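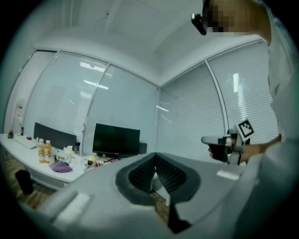

A worker with a hand-held gripper beside an office chair.

Office tidying automation at Grinine

Grinine is a office services company in Durkia that began automating its evening tidying in 2021. The system, sold as Skadance, straightens chairs and clears desks across 8 floors and about 400 workstations.

Work

Skadance learns from recordings made by employees using hand-held grippers. Most of the recorders are former tidiers, who now do the old job slowly, with one hand, for slightly better pay. The job title changed from "attendant" to "demonstrator" in the same month.

Effects on staff

Evening shifts were cut and most hours moved to the daytime, a change generally welcomed by people with families. Desk owners were less pleased. An early version treated any open drink as finished, and the complaints log reached 357 entries before the rule was dropped – 1 entry was a thank-you note.

The staff association at Rengifo, a sister site, later won a limit on recording hours and a say in which desks are left alone. The list of exempt desks is now longer than the list of managers.

See also: Workplace robotics; Hot desking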